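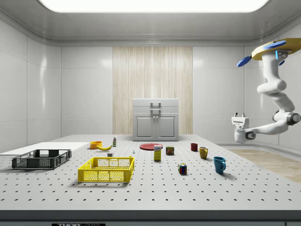
Fig. 1. Table with yellow and dark grey crates (rendered view).

Contract Technology, Unit 8: Clause Extraction and Review

1. Scope
Extraction tools find set clause types in a body of contracts and return the text with a page reference. They do not advise on effect. Cimance and Wirkbridge are used in this unit; access details are on the module page.

2. Training set
The Rugemalira set holds 300 supply agreements, tagged for 39 clause types. Governing law and notice clauses are tagged in full. Indemnities are tagged only where they stand under their own heading, so recall figures for indemnities should be read with care.

3. Measures
Precision: share of returned clauses that are correct.
Recall: share of correct clauses that are returned.
In due diligence a missed change of control clause usually costs more than a false hit. Set the threshold accordingly. 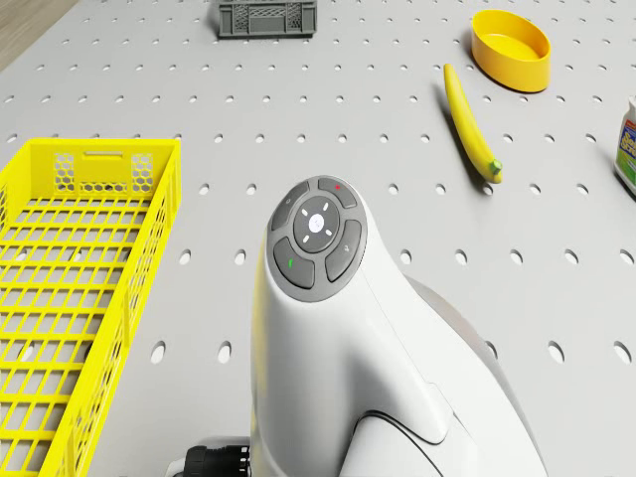
4. Exercise
Run the 16 Grondellow leases through both tools. Record each break clause missed and the wording used. Where the tools differ, quote the clause in full.

Reading: handout for Unit 7, sections 2 and 5.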